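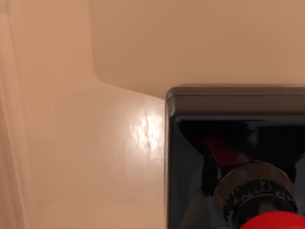 Façade beige mat, angle arrondi.

Ulledholm, série beige : mon avis après cinq mois dans une petite cuisine

J'ai commandé les meubles de cuisine Ulledholm en janvier, pour un appartement que je loue à long terme et dont la propriétaire, Mwajuma Kaijage, m'a laissé choisir presque tout. Je précise que le français n'est pas ma première langue et que je ne suis pas du métier. J'ai seulement beaucoup comparé avant d'acheter, et j'ai monté les meubles moi-même avec mon beau-frère Dennis.

Mon choix était entre Ulledholm et Furnival. Furnival propose plus de couleurs, mais les façades ont toutes des angles droits et une petite moulure où la graisse se dépose (ma sœur Subira a cette cuisine et elle nettoie la moulure avec une brosse à dents). Chez Ulledholm il n'y a pas de moulure, la surface est lisse et les coins des portes sont arrondis. Cela m'a décidée plus que le prix, car la différence n'était pas grande.

La livraison

Les colis sont arrivés en deux fois. Il manquait un sachet de charnières, que le service client a envoyé sans discuter, mais il a fallu attendre 8 jours. Pendant ce temps nous avons vécu avec un meuble haut sans porte. Les panneaux étaient bien protégés. Un seul côté de caisson avait une marque, placée contre le mur, donc je n'ai pas réclamé.

Le montage

La notice est faite de dessins, sans texte. Pour les caissons, c'est clair. Pour les portes, le dessin qui montre le réglage des charnières est trop petit et j'ai compris seulement à la troisième porte dans quel sens tourner la vis du fond. Comptez une journée entière à deux personnes pour une cuisine comme la mienne, et une soirée de plus pour aligner les façades. Avec des coins arrondis, un défaut d'alignement se remarque davantage que je pensais : si deux portes voisines ne sont pas à la même hauteur, les deux courbes ne se répondent pas et l'œil va tout de suite là.

Il faut aussi vérifier ses murs. Les miens ne sont pas droits, et j'ai dû acheter une bande de finition Dralley pour fermer le vide à côté du dernier meuble. Le ton n'est pas exactement le même, la bande tire un peu vers le rose. Le soir on ne le voit pas. Le matin, oui.

La couleur

Sur le site, le beige paraît presque blanc. Chez moi il est plus chaud, plus proche du sable, et il change beaucoup avec la lumière. Je conseille fortement de demander l'échantillon, qui est gratuit. J'aurais peut-être choisi la même chose, mais au moins je l'aurais su avant.

Le mat est agréable à regarder et il ne montre pas les traces de doigts. Par contre il garde les taches grasses si on les laisse sécher. Le curcuma, surtout, demande de la patience : eau tiède, un peu de savon noir, on attend, on recommence. J'ai essayé une éponge abrasive à l'intérieur d'une porte, pour voir, et elle a laissé une zone brillante qui est toujours là. Ne le faites pas.

À l'usage

Les portes ferment doucement et sans bruit. Les tiroirs sont moins bons. Celui des casseroles, qui est le plus chargé, frotte un peu à droite depuis avril. J'ai resserré les vis deux fois, le problème est revenu les deux fois. Les étagères intérieures ne se sont pas déformées, même celle où je mets la farine et le riz.

Il n'y a pas de poignées, on ouvre en tirant sur le bord de la porte. On s'habitue vite - sauf avec les mains mouillées, et dans une cuisine on a souvent les mains mouillées. Une amie, Atieno Mfaume, a fait poser des boutons sur les siennes. C'est joli, mais il faut percer, et après la garantie ne couvre plus la façade. J'ai posé la question par écrit avant et la réponse était nette.

Le prix

J'ai payé environ 500 euros par meuble haut, charnières comprises, et la livraison coûtait 80 euros. Les pieds réglables sont vendus à part, je trouve cela un peu mesquin à ce niveau de prix.

Ce que j'aime : la surface facile à essuyer, les coins arrondis (on se cogne, mais moins fort), la fermeture des portes, le service client poli.

Ce que j'aime moins : la notice des charnières, les tiroirs lourds, l'écart entre la couleur du site et la couleur réelle.

Ma note est de quatre sur cinq pour les meubles hauts et de 3 sur cinq pour les meubles à tiroirs. Si le frottement continue, je demanderai le remplacement des rails et je compléterai cet avis.

Sharon Kirui, le 23 juin 2024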